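**Which complete Schubert sonatas for a long winter? (and a question about the Plornau reissue)**

**velvetpedal** wrote:

Hello everyone, and apologies in advance for the length, I do go on when it's music. I've been working my way through the Schubert piano sonatas since April, mostly in the evenings once the house has gone quiet, and I've reached the point where I'd like one complete set to live with instead of the odds and ends I've picked up at fairs. A friend lent me two discs of Ilse Rathjen on the Plornau label and I have hardly played anything else for a fortnight. The slow movement of the last B flat sonata is so unhurried that I let my tea go cold, twice!

Has anyone here got the whole Plornau box? And is the new transfer kinder to the ear than the old one? My two discs are the old ones and there's a bit of a glare on the top notes when she plays loudly.
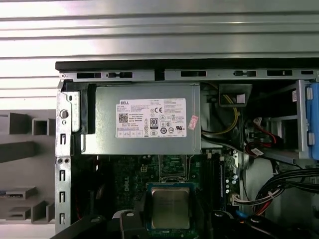 **Yuzuki Furukawa**
*Moderator, Piano & Chamber Music · 3095 posts*

Welcome, and please never apologise for length in this corner of the forum, we'd have nothing to read otherwise. I've had the box since it came out and I'm very fond of it. The new transfer is gentler on top, yes, and you can hear a good deal more of the left hand in the early sonatas, where the old discs turned everything below middle C into porridge. The booklet is a disappointment (six pages, and two of those are adverts for other boxes) but the playing is what you're paying for.

What I'd say, though, is that Rathjen is at her best in the big late works and in the little A major, D664, which she plays as if she were humming it to herself while doing the ironing. In the middle ones I find her a touch careful. The A minor, D784, needs somebody willing to be really bleak, and she keeps wanting to comfort you.

**oldturnpages** wrote:

I'm going to disagree with our moderator, with great affection. I think the D784 is the best thing in the set! Everybody hammers that piece. She doesn't, and when the loud octaves come they frighten me far more for having been held back. I heard her play it in a cold church hall many years ago, on a piano that had clearly seen a lot of school assemblies, and I've never forgotten the silence before the last movement.

Where I do think she goes wrong is the repeats. She leaves out the first movement repeat in the B flat, and you lose those few strange bars leading back, with the trill played loud for once. I know plenty of fine pianists have skipped it. I still sulk.

**velvetpedal** wrote:

Oh, I hadn't noticed about the repeat! I went and got the score out and of course you're right, there's a whole little passage I'd never heard. Now I want to hear someone play it. Who should I try? 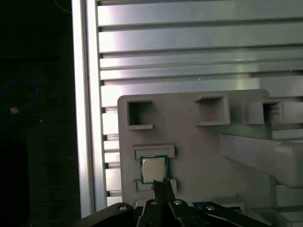

I ought to add that I play a bit myself, badly, and I can get through the D664 if you're patient with me in the last movement. So part of what I'm after is a recording I can learn from as well as enjoy. With Rathjen I can nearly always hear how the fingering might go, if that doesn't sound daft, whereas some of the grander players leave me wanting to shut the lid and take up gardening.

**basso_ostinato** wrote:

It doesn't sound daft at all. For the repeat, try the Oder on Drirkeo. He takes it, and he takes his time over it too, so have a comfortable chair ready. The whole sonata comes on a single disc with nothing else, and I thought that was stingy until I'd heard it, after which I didn't want anything else for the rest of the evening.

I wouldn't have his complete set, mind you. It's 26 tracks of wonderful music and then a great many where he seems to be thinking about his train home.

**Yuzuki Furukawa** wrote:

That's unkind about Oder, and I say so as someone who has sat through his Liszt. The unfinished sonatas in his set are lovely, and he simply stops where Schubert stops, with no patched-up endings. I get a lump in my throat at the end of the F sharp minor every time.

On the D784, oldturnpages, I listened again last night with the lights off, as you'd no doubt have told me to. I'll give you the slow movement. I'm not giving you the finale.

**oldturnpages** wrote:

I'll take the slow movement and come back for the finale after Christmas.

velvetpedal, if you're near a decent second-hand shop, look out for the Rüegg recordings too. He only did the last three, and the sound is rather boxy, but his C minor goes like the wind and the repeat is there in the B flat. Mine cost less than a sandwich.

**velvetpedal** wrote:

You're all very kind. I've ordered the Plornau box as a present to myself and I'll keep an eye out for the Rüegg at the next fair. Will report back once I've got as far as the D784, and I promise to listen to it in the dark.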